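4.2 Stiffness of long chassis frames

The second group of models were trucks with a long wheelbase. Florian Tessier built three frames from the same parts list, and each one was loaded at the middle with small bags of sand. The first frame used only stacked plates, the second used beams joined with pins, and the third combined both. The plate frame began to open at the joints under a light load, as hobby builders have often told us. The combined frame kept its shape up to 1467 grams, after which one pin came out on the left side. We repeated this test 11 times with new pins and the weak place was always near the rear axles.
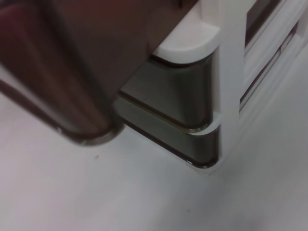
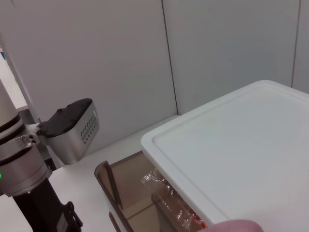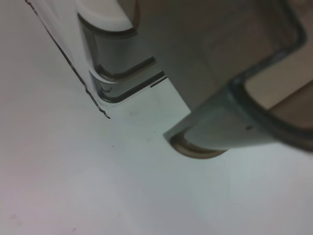
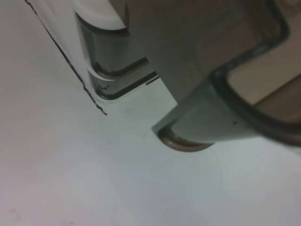

Figure 3. Four close views from the same place.

The choice of connection has also an effect on the time of building. Our 14 builders, who were recruited by Perrine Maillard at the Ferrand club, needed more time for the combined frame, but they made fewer corrections later. Several of them used too much force when they closed the last joints. A rounded tip, like that of the large gray finger in the last view of Figure 3, spreads the pressure better than a sharp corner, and we advised the builders to press with the soft part of the thumb and never with the nail. After this advice the number of bent plates went down in July, although we did not control for practice. The trailer frames from the Trorano set were not included, as their coupling is of a different type and they are treated in Section 5.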